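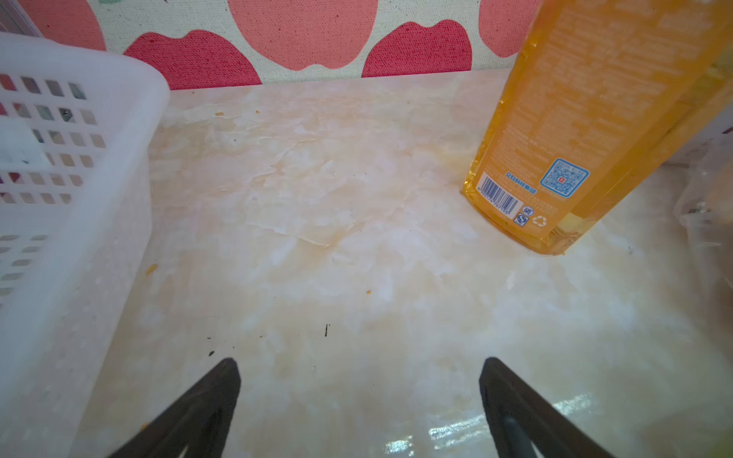
Continuity

Ysaline Royer kept the log for the second season of Naltora. The log had four columns: scene, story day, object, state. The last column caused most of the work. A coat was open or buttoned. A candle was a certain length. A wound was on the left hand or it was an error.

The series ran on a simple premise. The crew of a relay station lost contact with the surface in the first episode and spent the remaining hours dividing into factions. The writers liked the factions. They liked them enough that by episode six the station's commander, Timus, had been deposed twice, and the second time he was deposed by a character who had not yet arrived on the station. Royer found this on page 40 of the shooting draft and entered it in the log as item 120.

She sent the item to Sylvain Barbier, who had written the episode. He replied that the audience would take it as a flashback. She replied that a flashback needed Timus to have a beard, and that the beard had been removed for scene 14, which was already shot. He asked how long a beard took. She gave him the figure from the makeup department, which was 2 hours per application, and the number of applications. He did not answer that message.

The production office moved the scene to the end of the block. In the meantime the unit shot the galley material on Stage B, where the factions ate separately and talked about rationing.
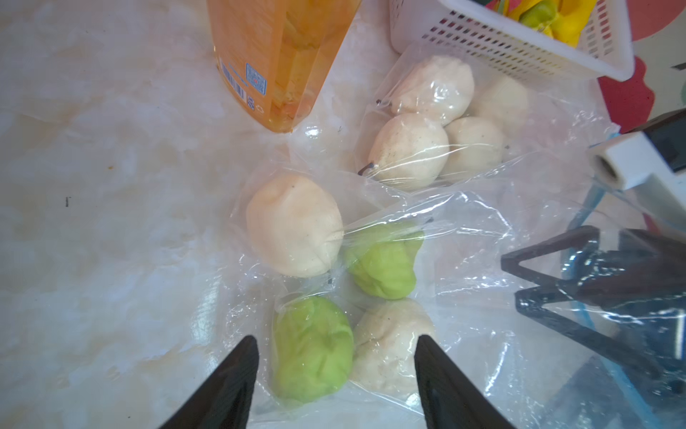 The rationing plot depended on the log more than any other. Food in the galley could go down between scenes but could not go up unless the script supplied a delivery, and the script supplied one delivery, in episode three. Royer wrote the entry for the mess table the way she wrote all of them: pear shapes, clear plastic, two lime green, six off-white, surface marble pattern. Under state she put "bagged." Barbier read the entry over her shoulder and asked whether anyone at home would check. She said that the forum for the first season had 1000 posts on a thermos.

He sat down on an apple box and read the rest of the page. Then he read the page before it. At item 112 he stopped and asked what "Cuno, keys, absent" meant.

"Cuno gives the keys to Lemaire in episode two," she said. "He unlocks the armory in episode five."

"He had a copy."

"Is that in a script?"

"It could be."

He took a pencil from her tray and wrote a line of dialogue on the back of a call sheet. In it Cuno admitted to the copy and named the person who had made it for him. The person was the character who had not yet arrived. Barbier looked at the line for some time. If she had cut the keys, she had been aboard before episode six, unseen, and she could have deposed anyone.

Royer opened a new row. Under object she entered the second set of keys. She asked him which story day, and he said he would have to go back and look.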